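News > Town > Food and Drink

Market hall stalls to drop single-use cups from July

Stallholders at the Graltley market hall have voted to stop handing out single-use cups, ending months of argument over who should pay for the replacements.

The change takes effect in July and covers all 20 food and drink stalls in the hall. Customers will be able to bring their own cup, drink from a mug at the shared tables, or borrow a returnable cup for a deposit of $2. The deposit can be collected at any stall in the hall, including ones where the customer did not buy anything.

Petro Prokopenko, who runs the hall, said the bins by the east door were the main reason the subject came up. In the last full month that was checked, 819 cups were pulled out of the paper recycling and sent to the landfill instead. The hauler charges extra for a load it has to sort.

"We put up signs and then we put up bigger signs," Prokopenko said. "People see paper, so it goes in with the paper. I can't blame them for that."

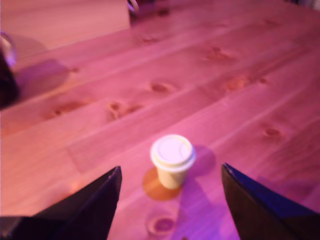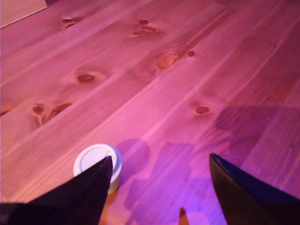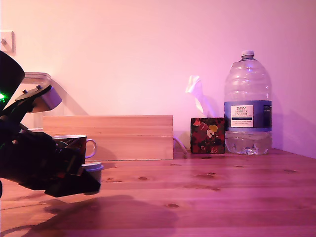

Most of the disagreement was over washing up. Stalls that sell coffee and tea will share a dishwasher in the old fish room, and the smaller stalls had asked to pay according to how much they use it. The agreed plan charges every stall the same amount for the first season, with the split to be looked at again in the fall. Lids caused a separate argument. A small paper cup with a white plastic lid goes out of the hall as two kinds of trash, and several stallholders wanted to keep the paper and give up only the plastic. That proposal lost by a narrow margin, mostly on the votes of stalls near the parking lot, where spills on the steps have been a problem.

Returnable cups will come with a press-on lid that is washed along with the cup. They will be supplied by Skarnside, which already provides the hall's trays, and will come in one size to start with. Stalls that sell larger drinks asked for a second size and were told to expect it no sooner than winter.

Usman Dogar, whose family has the Qureshi tea counter at the north end, voted for the plan but said he expects a slow start. His regulars mostly sit down and drink from a mug already. The people he worries about are the ones with a bus to catch.

"They have 90 seconds, maybe less," Dogar said. "If I have to explain a deposit in that time, they will go across the street. So the sign has to be very simple, and it has to be at the back of the line, before they get to me."

The Usari bakery stall, which sells coffee only in the mornings, was one of those that voted against. It will follow the rule but has asked to be allowed to use up its existing stock first. Prokopenko said any stall with unopened cases can sell them back to the hall, which will keep them for outdoor events where there is nowhere to wash up.

Soup containers, cold drink cups and takeout boxes are not affected. Stallholders who want to include them can raise it at the fall meeting.

Deposits will be paid back in cash or taken off the next order. Cups that come back chipped or cracked will still earn the full deposit. Opening hours at the hall stay the same, though the fish room will be closed to the public while the dishwasher is put in, and anyone using the side entrance should go around by the loading bay until that work is done.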